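설거지하는 기계는 언제 오나요

니루라(Nirura) 작업실은 오래된 상가 건물 2층에 있다. 계단을 올라가면 커피 냄새가 먼저 나고, 그다음에 주방세제 냄새가 난다. 집안일을 기계에게 가르치는 회사답다고 했더니, 문을 열어 준 개발 책임자가 웃었다. 이름은 빼 달라고 했다. 어머니가 기사를 보시면 그럼 우리 집 설거지부터 해 달라고 하실 게 뻔하다면서.

그래서 첫 질문도 그것으로 했다. 기계가 이제 설거지를 할 수 있느냐고.

"조금요. 컵 하나를 집어서 옮기는 건 잘합니다. 그런데 설거지라는 게 컵 하나로 끝나는 일이 아니잖아요. 비닐봉지도 치워야 하고, 수세미도 찾아야 하고, 큰 냄비 밑에 숟가락이 깔려 있기도 하고요. 사람은 그걸 한 가지 일로 여기는데 저희한테는 600가지 일이에요."

그는 원래 공장 쪽 사람이었다. 물류 설비를 만드는 켈투스(Keltus)에서 상자 쌓는 기계를 만지며 17년을 보냈다. 상자는 편했다고 한다. 크기가 정해져 있고, 어제 있던 자리에 오늘도 있으니까. "매장 일만 해도 벌써 어려워집니다. 진열대에 손님이 손을 대거든요. 집은 더하죠. 가족이 다 손을 대니까요."

지난 4월부터는 실제 가정의 주방에서 손동작을 모으고 있다. 사람이 집게를 손에 쥐고 평소처럼 그릇을 옮기면 그 움직임이 기록으로 남는다. 지금까지 쓸 만하다고 골라낸 것이 786건이라고 했다. 많은 건가요, 하고 물으니 그는 한참 생각하다가 "냄비만 놓고 보면 많고, 주방 전체로 보면 아직 멀었다"고 답했다.

가장 애를 먹이는 물건이 무엇인지도 궁금했다. 유리잔이려니 했는데 대답은 프라이팬과 큰 냄비였다.

"둥글고 넓은 데다 무게가 한쪽으로 쏠려요. 테두리를 양쪽에서 잡고 기울이면 손목에서 힘이 어떻게 바뀌는지 우리는 몸으로 알죠. 말로 설명해 보라고 하면 저도 못 합니다. 그래서 손으로 보여 주는 수밖에 없어요."

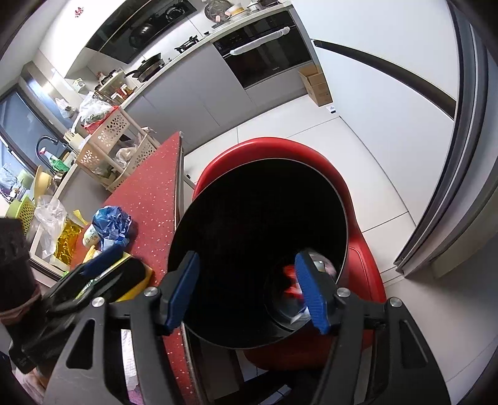
그는 이 말을 하면서 탁자 위의 커피 쟁반을 들고 이리저리 기울여 보였다. 잔이 미끄러질 뻔해서 둘 다 손을 뻗었는데, 그는 이런 순간이 제일 부럽다고 했다. 생각하기 전에 손이 먼저 나가는 것 말이다.

그러면 언제쯤이냐고 다시 물었다. 식탁을 치우고 그릇을 개수대까지 옮기는 정도라면 3년쯤 보고 있다고 했다. 기름때가 제대로 빠졌는지 보고 다시 닦는 일은 날짜를 말하지 않았다. 시험용 기계 브렘로(Bremlow)는 아직 접시 한 장을 놓는 데도 꽤 뜸을 들인단다. "저희 어머니 같으면 옆에서 보시다가 비키라고 하실 거예요."

이야기가 길어져 커피를 한 잔씩 더 마셨다. 잔은 그가 씻었고, 나는 옆에서 행주로 닦았다.

2023년 6월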